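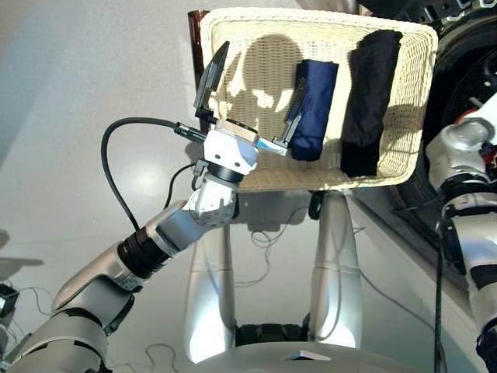 2019-08-23

Budget day, or most of it. I wanted to have the December order settled before lunch and it is still not settled tonight, but I know more than I did this morning.

Timo Nolte had the laundry station going when I got in, so I sat at the side table with the laptop and the quotes and worked from there. It helps to have the robot in view when I'm deciding what to buy for it. On paper everything looks equally necessary.

The quotes so far:

- Bremness: spare finger plates, $220 a set. We need 2 sets.
- Dedirer: cable sleeves and clips for both arms, $566.
- Negash: touch sensor kit with mounting parts, $779.
- Laltulico: yearly service plan. No price yet. I wrote to them again.

With two sets of plates that comes to $1,785 before shipping and tax, and without Laltulico. I had been carrying a lower number in my head all month because I kept counting one set of plates. Timo caught that. He said one set is no use with two arms, and if we're paying for shipping once we should get both together. I changed the sheet.

The cable sleeves are the item I keep going back and forth on. $566 is a lot for something that doesn't make the arms do anything new. But the cables run on the outside all the way down from the grippers, and every time we plan a job with cloth or a basket I think about what could catch. Timo would put the sleeves ahead of the sensors. I had them the other way around until today.
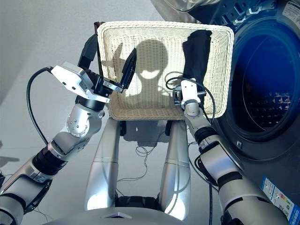
I asked him what he would cut if we only got half the money. He said the sensor kit, and he didn't take long to say it. His point was that the Negash kit needs a week of his time to mount and set up, and that week isn't in the budget either. That's fair. I have never put our own hours in these sheets and I probably should. I added a column for it and left it blank.

We also talked about what laundry work we want to be able to plan for next year. Baskets need both arms. Folded clothes are a different problem, and then there's the washer door. I'd like to pick two of those and buy for them properly. Last year I bought a little for everything and half of it is still in the drawer. I should go through that drawer before I order anything from Bremness, in case there are plates in there from the old set.

Called Dedirer after lunch. The woman on the phone was helpful and said the price holds until the end of the year, so ordering in December is fine as long as the paperwork reaches them before they close for the holidays. She didn't have the exact closing date. She also asked for the arm diameter at the joints and I didn't have it. Timo will measure tomorrow.

No answer from Laltulico by the end of the day. If they come back with anything like what they wanted last time, we skip the plan and pay for repairs as they come up. I don't love that, but I can't hold the rest of the order for it.

Order as it stands tonight:

1. Finger plates, both sets
2. Cable sleeves
3. Sensor kit, if there's money
4. Service plan, depends on price

To do:

- [ ] Go through the drawer
- [ ] Get joint measurements from Timo, send to Dedirer
- [ ] Ask Negash if the kit can be split into two orders
- [ ] Find last year's shipping bill

Left late. Forgot to buy milk.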